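From the shop floor: bread week, and why I've changed my mind about rye

Well, we got through it! Bread week is done for another year, my forearms are about twice the size they were in February, and there is still flour in the car. Thank you to everyone who came along, and an extra thank you to those of you who turned up to the Saturday session thinking it was the Sunday one and stayed anyway.

For those who missed it, we ran four afternoons of baking in the back kitchen at Flisidport, with a different person leading each one. Annick Pruvost kicked things off with plain white tin loaves, which sounds dull and was my favourite of the lot. She has you weigh everything, including the water, and she'll come round and check your scales if she thinks you're rounding up (I was rounding up). Mine came out with a proper domed top and a crust that crackled on the rack for a good five minutes. My kids ate half of it in the car on the way home with nothing on it.

Régis Leclerc did the sourdough afternoon, and I know a few of you are still waiting on your jars of starter. They're coming! He's feeding up a new batch and reckons there'll be enough for 13 jars by the end of next week. If your name's on the list by the till you'll get a text. Please bring the empty jar back eventually — we're down to using old jam jars and some of them still smell of pickle.
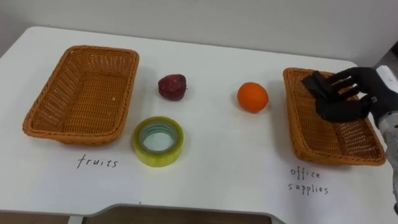

Now, rye. I've been rude about rye bread in this newsletter before and I've had letters. I grew up on the dense, sour, slightly damp sort my aunt bought, the kind you could prop a door open with, and I'd decided it wasn't for me. Then Ludivine Millet made us a half-and-half loaf with caraway and a big spoon of treacle, sliced it thin the next day and put cold butter and smoked trout on it, and I went back for thirds. The trick is to leave it alone for a full day before you cut it. I've made it twice since and only managed the full day once.

Her recipe is on the counter if you'd like a copy, but the short version is 35 grams of treacle to a small loaf, a very wet dough, no kneading to speak of and a lined tin. Don't panic when it looks like wet cement. It's meant to.

We finished up with flatbreads on the barbecue out the back, which was chaos and great fun, and the wind blew Sandrine's recipe sheets over the neighbour's fence. If you found a page about yoghurt dough in your veggie patch, it's hers.

A few bits and pieces before I go. The stoneground wholemeal from Lolholm is back in stock in the small bags, and the big sacks should follow when the mill gets its new order of packaging sorted. The baker's flour has gone up a little, sorry, but I've held the price on oats. We've also got fresh yeast in the fridge again, next to the butter, and it freezes well if you cut it into cubes first.

And there's a spare place on the hot cross bun morning if anybody fancies it. We start at nine, it costs nothing, and you'll need to bring an apron and a container to take your buns home in. Ring the shop or just grab me when you're next in.

Right, I have a loaf to check on.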